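How many demos before you stop collecting? (towel folding)

skamama_fold
October 2022
Okay so I'm deep into teaching our arm to fold towels and I've hit the question I guess everybody hits. We have 2329 episodes saved, all teleoperated, and the policy still fumbles the second fold more than I'd like. Dindo Barredo, who drives most of our sessions, wants to keep going until the number looks respectable. I think we're feeding it the same towel in the same spot over and over and calling it data. Who's right?

norncombe_ned
You are, probably. We had the same thing with dishcloths in July. I threw out every episode where the operator stopped to think for more than a couple of seconds and the results got better with less data. Hesitation gets learned just like everything else.

pasteck
Gotta disagree with Ned there. If you cut all the slow ones you also cut the recoveries, and then the first time the corner slips the arm has no clue what to do. Keep them and tag them. Disk is cheap.

norncombe_ned
Recoveries, sure. I mean the ones where somebody is checking their phone with the gripper hanging in midair.

pasteck
Ha, okay, those can go.

skamama_fold
We don't tag anything right now except pass or fail, so that's already something to fix. Our sessions run 60 minutes with a 20 minute break between them, and I swear the folds from the end of a session look sloppier. Dindo says that's in my head.

koutsou
It's not in your head. Christos Koutsoukos here, I looked after the labeling on the Panagiotou project and we could tell late episodes from early ones just by watching the grasp. They pinch a bigger wad of cloth and let go sooner. What views are you recording, and do you start every episode from the same fold? Post a few frames if you can.

skamama_fold
Sure, these are all from one sitting. We have fixed views plus a close-up one from the wrist. Dindo loves the close-up for the hems and I like the wide ones for seeing how the cloth bunches – we've argued about it plenty.

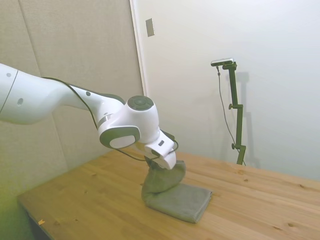
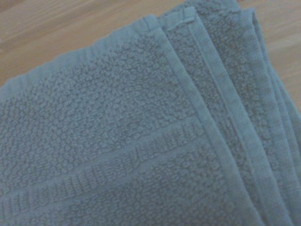
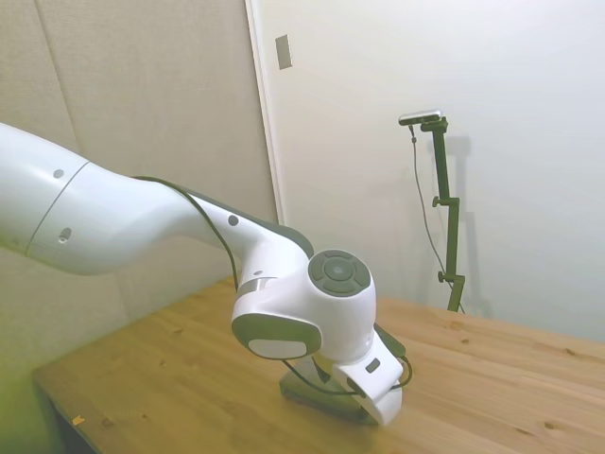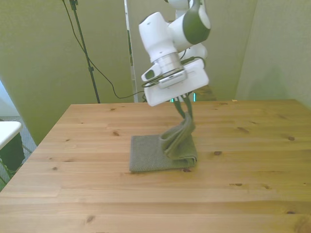 pasteck
Do you need to record failed attempts too, or only the good folds?

koutsou
Record both, but keep them apart. Train the first policy on the good folds alone, then bring in the failures where the operator recovered and finished the job. Attempts that ended in a mess are still handy if you ever train something to score success, so park them in their own folder with a note on what went wrong.

skamama_fold
Okay, that I can sell to Dindo. We'll go back through the fails first and pull the ones with a decent recovery, then start moving the towel between 4 start spots before we add another big batch. I'll post numbers when the next run is trained.

norncombe_ned
Turn the towel a bit at each spot too, while you're at it. We only moved ours sideways and had to redo the lot.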